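# Segunda equipación: ¿se puede cambiar a mitad de temporada? (fútbol regional)

**Kasun Chowdhury**

Buenas. Soy delegado del Hilirero, regional, grupo de abajo. En agosto inscribimos dos equipaciones, azul la primera y blanca la segunda. Resulta que este año ha subido el Brirkent, que juega de azul y blanco a rayas, y claro, ni una ni otra nos vale allí. Vamos en noviembre.

El entrenador nuevo (llegó hace un mes, el anterior se fue con tres derrotas seguidas) quiere que pasemos a amarillo de segunda y fuera la blanca. Dudas:

- ¿se puede cambiar ya empezada la liga o hay que esperar a junio?
- ¿quién avisa a quién si coinciden colores, nosotros o el de casa?
- presupuesto: me piden 838 euros por 23 juegos completos con dorsal. ¿Es mucho?

En el reglamento no encuentro nada claro, igual lo e mirado mal. Gracias

**Heike Ruppert**

Depende de tu federación, pero en la nuestra sí se puede. Lo hicimos hace dos temporadas en el Nelberg, con la liga empezada. Por orden:

1. Escrito del club a la federación, firmado por el presidente. Una frase y los colores nuevos de camiseta, pantalón y medias. Las medias también, a nosotros nos lo devolvieron por eso.
2. Esperar a que lo cambien en la ficha del club. Hasta entonces sigue valiendo la antigua, aunque tengas la ropa en el vestuario.
3. Elegir el amarillo con calma. Pide una camiseta de muestra antes de encargar el lote — en catálogo todos parecen iguales. Con ribetes o mangas en negro se distingue bien de casi todo el grupo, pero mira que el árbitro no vaya de amarillo ese día.

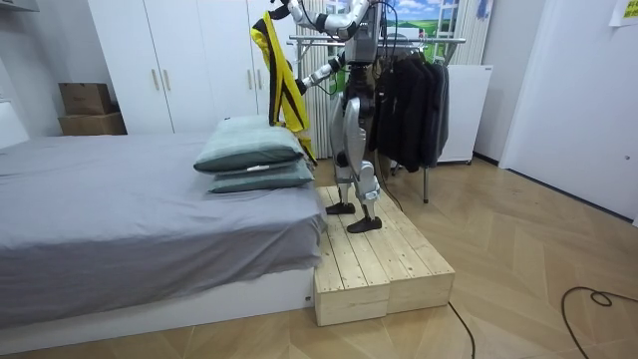
4. Avisar al rival. En nuestro grupo cambia el visitante, así que a Brirkent os toca a vosotros. Llama al delegado esa misma semana y que quede por correo.
5. Llevar la azul en la furgoneta igualmente. Y unos petos sin número no sirven, que luego el acta es un lío.

Del precio: nosotros pagamos menos pero sin pantalón. Pregunta si el portero va incluido, casi nunca va.

**Wiegand**

838 por 23 lo veo normal tirando a barato, si lleva medias. Sin medias no.

Lo del cambio ni idea, en fútbol sala nos dejaban todo.

**Kasun Chowdhury**

Gracias Heike, muy útil. Llamé esta tarde a la federación y me dicen lo mismo, escrito firmado y ya. Lo de las medias no me lo habian dicho!! Las ponemos negras.

El portero no iba incluido, no. Son 90 euros más por los dos juegos. Y el presidente ahora dice que con 263 compramos solo camisetas para los once y los suplentes que se apañen... en fin. Mañana hablo con él otra vez, y si alguien tiene un modelo del escrito que lo pegue por aquí.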